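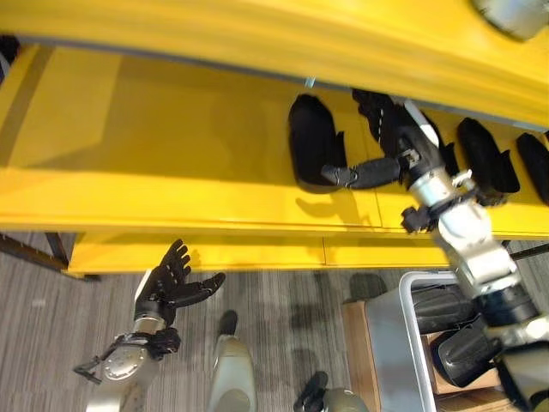
Shoe storage, yellow unit – notebook entry

Home | Notebook | Stores | Fixtures | Contact

Print this page | E-mail this page

18 July 2025

Carried on with the layout for the footwear shelves at Flundholm. Black shoes on the yellow shelf, laid on their sides in a row towards the right half. Left half kept clear for now so that the Vemska boxes can go there if they ever turn up.

Shelf surface is glossy. Good for wiping, poor for grip. A shoe set upright stays put. A shoe on its side rests on the edge of the sole and the side of the upper, and will turn if the shelf is knocked. Tried a strip of the Zinon matting under one pair this morning. Turning stopped, but the matting lifts at the corners and collects grit. Taken out again.

Dimensions for the record:
Shelf depth, usable: 280 mm
Gap left between neighbouring shoes: 15 mm
Set-back from front edge: 45 mm

The set-back is on the generous side. At anything less the toes of the larger sizes come over the front when they swing round. The front panels have a thin seam near the middle, and I have been using the seam on the shoe shelf as the datum for spacing. It is easier to find than a pencil mark, and pencil does not take on the gloss in any case.

Upright or on the side: still undecided. On the side, the sole can be inspected without picking the shoe up, and the shelf above can come down a notch. Against that, the row takes up more width and pairs drift apart. Jacobs want pairs kept together, heel to heel, for the October handover. Their sheet does not say which way up. I have written to ask.

Visibility. Black on yellow reads well from standing height. Light on the shelf is uneven, brighter to the left, and the underside of the upper shelf is close enough to hide the back of the row unless one stoops. Size labels should therefore go on the front edge. Inside the shoe is no use with the shoe on its side. Tape residue from the last set of labels came off with warm water and a plastic scraper. Do not use the solvent, it dulls the finish.

Finish. The matt uppers show dust. Dry brush first, damp cloth second, never the other way round. The sole edge is slightly lighter than the upper and scuffs from it do not show on the shelf, at least so far. Check again after 9 days.

Lower shelf left out of this trial. Same seam in its front, so the same datum should carry down.

To do:
– cut thinner matting, full shelf length, no corners to lift
– front edge labels, black on white
– decide orientation once Jacobs reply
– repeat with brown pairs – contrast with the yellow will be weaker
– check the floor under the metal leg to the left of the unit for level

Last updated: same day, after second layout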